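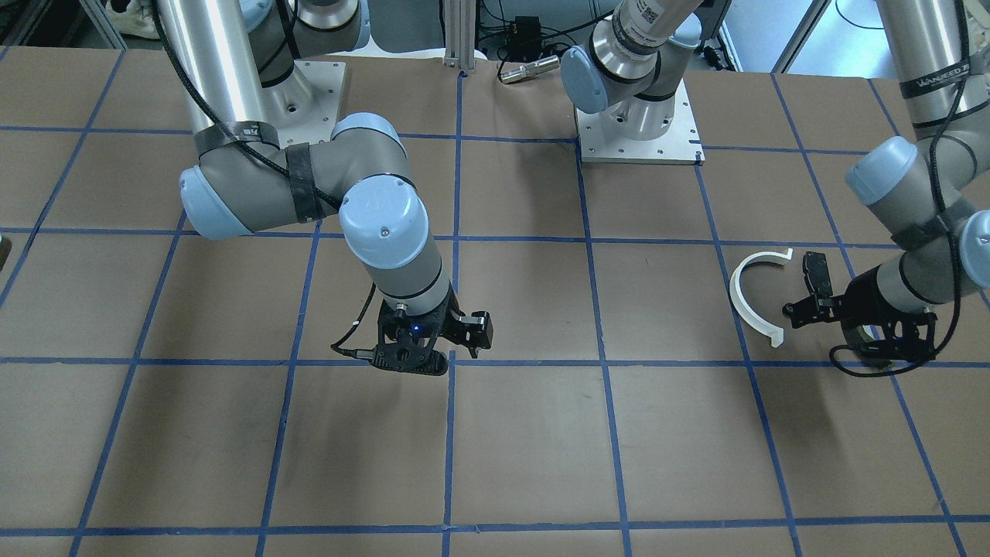
牛皮纸台面贴格子:怎么铺、怎么贴、怎么换

台面要分格的都按这个来。写得急,有不清楚的找 Nhung Ông。

要准备的
牛皮纸一卷,整卷的,别拿折过的,折痕压不平
深蓝色美纹纸胶带,至少两卷
长直尺、卷尺、铅笔
美工刀,刀片换新的
干抹布,酒精

第一步 清台面
旧纸整张揭。胶带不用一条条撕,连纸一起卷走。残胶用酒精擦,等干透再铺。急着铺的话纸会鼓包,上回就是这样,重来了一遍。

第二步 铺纸
从远端往自己这边铺。一个人按住,一个人拉。纸宽不够就拼,接缝压 3 厘米,尽量靠里,别落在常用的格子中间。轻微的皱不用管,手掌推平就行。台上有固定底板的,纸铺到底板边再裁,别硬塞。

第三步 画点
先定中线。从中线往两边量,每隔一格点一个铅笔点,上下两边都要点。只点一边,贴出来必歪。格子边长看你们放什么东西,小件 15 厘米够了,大件自己放宽。不要求绝对正方,差几毫米没事。

第四步 贴横线
先横后竖。胶带拉出来先悬着对准两头的点,再放下去,从中间往两边抹。不要边拉边贴,会被扯长,过一晚上回缩,两头翘起来。
贴歪了趁早揭,慢慢揭,角度放低。揭太猛纸会起毛,那一块就再也粘不牢了。

第五步 贴竖线
同上。交叉的地方直接叠,不用切断。想好看的可以用刀修头,不修也行,手撕的毛边不影响用。
贴完用抹布把每个交叉点再压一遍。这步老有人漏,结果东西一推就卡在胶带边上。

第六步 放东西
一格放一组,零碎小件归到同一格里,别骑线。弧形的、半圈形的件平放,别立着靠。

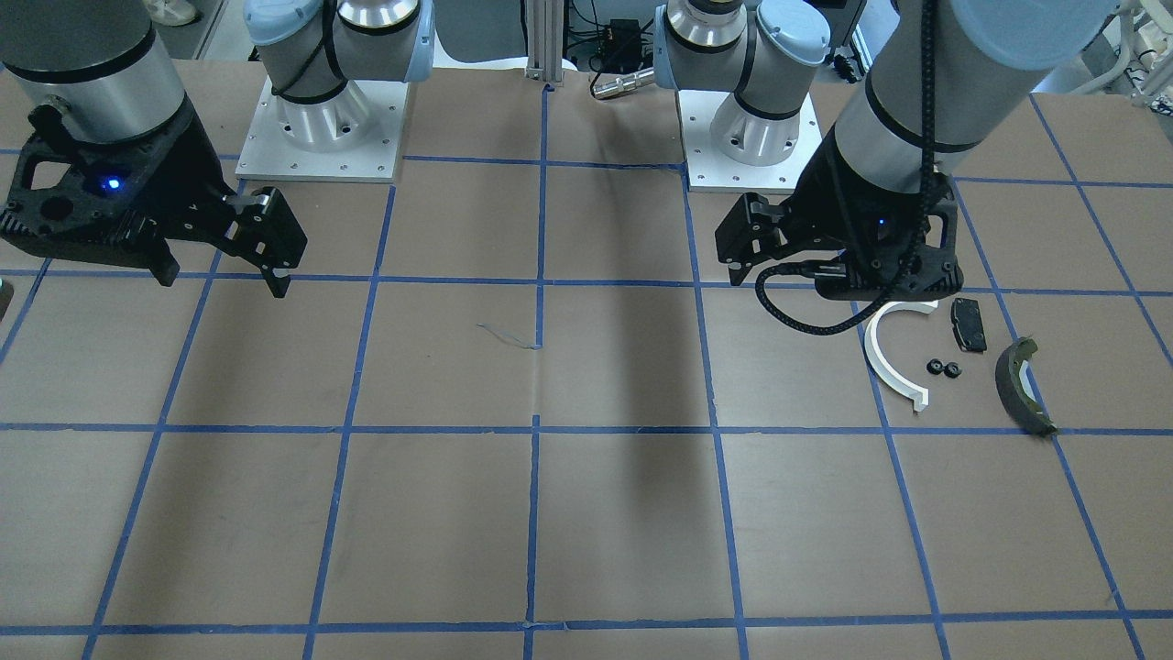

Gokari 工作间 · 台面与耗材组

放好以后退两步看一下,有没有压线的。压线的往格子里面挪,不要去改胶带。从高处往下看最清楚,站在桌边看远处的格子总觉得小,别被骗了,以卷尺为准。

什么时候换
纸破了、油渍透了、胶带翘边超过一指宽,就换。只有一条翘的,单独补那一条,旧的要揭掉再贴,别在上面叠。叠了两层三层以后会高出一道棱,扁的东西放不平。
牛皮纸在 406 柜,胶带在同一个柜子的下层。拿完最后一卷请在本子上记一笔,Bình Đồng 每周看一次,没记他就不会补。

常见问题

胶带粘不住
多半是纸面有灰。先干抹布擦,别用湿的。还不行就换一卷,放久了的胶带边上会发脆。

格子越贴越斜
第三步没点两边。没别的原因,揭了重来。

纸老是往一边跑
四边用同一种胶带封一圈,角上多贴一段斜的。别用双面胶,揭的时候台面要遭殃。

可以用别的颜色吗
可以,跟牛皮纸分得开就行。黄的、米色的不要,看不清。一张台面只用一种颜色,要不然后面接手的人以为有别的意思。

要不要编号
看你们自己。要编就用铅笔写在格子左上角,字小一点。Nghĩa Hầu 那边试过贴标签纸,容易卷边,后来都撕了。

要两个人来铺的,提前一天说一声,打内线 2702,中午不一定有人接。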